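Trultstead Sewing and Repair Group
Minutes of meeting, 06/05/2024

Chair: Valentyna Zinchenko
Apologies: Filip, Hirnis

1. Previous minutes
Approved with one correction. The thread order was $127, already paid.

2. Cupboard
Sorting is finished on the top two shelves. Fabric pieces go on the left, zippers and trim on the right. Anything with no label goes in the bin under the window until the next meeting. Valentyna has the spare key.

3. Table
Agreed to keep the big beige table against the white wall for now. It is to be wiped down before any fabric goes on it. No cutting on it without a mat. The smudge on the wall can wait until August, when the hall at Braleo is painted too.

4. Red items
Discussed whether the red piece with the mesh panel belongs with the cases or with the gloves. No decision. It stays out until someone has checked the trim and the strap. Members asked that soft items be laid flat when put away and not folded over the mesh.
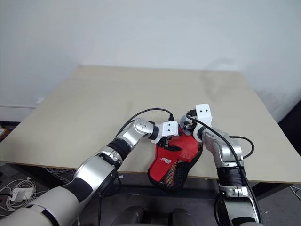 Item 4: red fabric piece with black trim and speckled mesh panel, at the large table.

5. Money
Balance is $612. Agreed to spend up to $197 on storage boxes with lids. Filip to get prices.

6. Other business
Room 13 is booked for the August meeting. Bring your own scissors.

Meeting closed at 8:40 p.m.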